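We use cookies to remember your settings. By continuing to browse you accept our cookie policy. OK / Find out more

Who Speaks for the Hill Districts? A study of a self-rule campaign and its newspapers
Student project report, 5/10/12
Karthik Ekanayake and Stanisława Pietrzak

We started this project in July because we both kept hearing the name Kirkura and neither of us could say what the people there wanted. Three months on we can say quite a lot, and we enjoyed nearly every day of it!

Kirkura was joined to the lowland province of Vendell in 1846, by a treaty that no one from the hills signed. The campaign for self-rule goes back almost as far, though it has changed its mind several times over whether it wants full independence or just its own assembly. Our question was a small one: how do the 2 main papers, the Howlader Post (lowland) and the Ikard Herald (hill), write about the same events?

We read 100 articles, half from each paper, and marked every word used for the campaigners. The Post likes "agitators" and "splinter group". The Herald likes "our sons and daughters", and once, wonderfully, "the patient ones". When the campaign leader Anselmo Garrido was held overnight after the road march, the Post gave it four lines on an inside page. The Herald ran it for a week. Both papers agreed that 3000 people marched, and this surprised us more than anything else we found — we had been told to expect a big gap.

The weak point is rumour. The Herald printed several stories from "a reliable source" saying Garrido would be moved to a prison far away. We could not trace any of them, and he was home the next morning. We left these out of the word count but kept them in the appendix, where they make lively reading.

Our tutor, Brunello Costa, asked whether readers believe what they read. We would love to find out, and Karthik Siriwardena has offered to help with a survey in both languages.
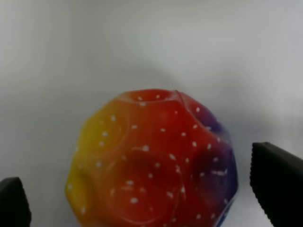

Our last job was sorting the articles by tone, and it is the part we would do differently. We began with only "for" and "against", and half the pile would not fit. A colour scale worked far better, running the way the colours do on the bouncy ball, mustard yellow through orange and red to violet, with the calmest reports at the yellow end and the angriest at the violet. Most of the Post sits in the orange. The Herald is all over the place, sometimes within one article.

Related reports
Bus fares and the town council vote
Reading the Vendell treaty again
School debates: what we learned

Contact the department | Copyright and terms | Back to top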